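Warum Kunstblumen nie Durst haben
Und was echte Rosen davon halten würden
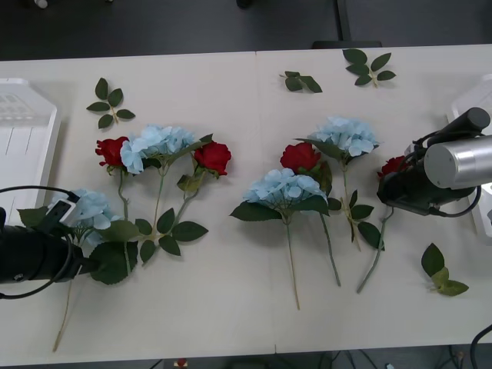 Blumen haben einen Nachteil: Man schenkt sie jemandem, alle freuen sich, und nach ein paar Tagen lassen sie den Kopf hängen. Kunstblumen machen das nicht. Sie stehen da und sehen im November noch genauso aus wie im Mai, nur staubiger.

Woraus besteht so eine Kunstblume?
Die Blütenblätter sind oft aus Stoff. Der wird in Form geschnitten und dann mit Wärme gepresst, damit er sich wölbt. Der Stiel ist meistens aus Kunststoff, und innen steckt häufig ein Draht. Deshalb kann man ihn biegen. Versuch das mal mit einer echten Rose – sie nimmt es dir übel.

Rose oder Hortensie?
Die Rose erkennst du leicht. Ihre Blütenblätter liegen eng umeinander, wie bei jemandem, der sich im Bett in die Decke gewickelt hat und nicht zur Schule will. Die Blätter am Stiel haben einen gezackten Rand, wie eine sehr kleine Säge.

Die Hortensie ist eine Angeberin. Was aussieht wie eine einzige dicke Kugel, sind in Wahrheit viele kleine Blüten dicht an dicht. Bei echten Hortensien kann die Farbe sogar vom Boden abhängen: In saurer Erde werden manche Sorten blau, in anderer eher rosa. Einer Hortensie aus Stoff ist die Erde völlig egal. Hellblau bleibt hellblau.

Wie wird ein Strauß daraus?
Hafþór Hedegaard bindet im Laden Tostness Sträuße und hat dafür eine Regel: erst alles hinlegen, dann anfassen. Wer sofort losbindet, hat am Ende vier Rosen auf einer Seite und auf der anderen ein Loch.

Nimm zuerst eine große Blüte für die Mitte. Dann kommen 2 Rosen dazu, eine links, eine rechts. Die Stiele legst du schräg übereinander, immer in dieselbe Richtung. So entsteht unten eine Spirale, und der Strauß geht oben schön auf. Zum Schluss steckst du einzelne Blattzweige in die Lücken. Grün verzeiht fast alles.

Und das Gießen?
Lass es. Stoffblumen trinken nicht, und am Draht kann sich Rost bilden. Zum Abstauben reicht ein weicher Pinsel. Hedegaard pustet lieber und muss danach niesen.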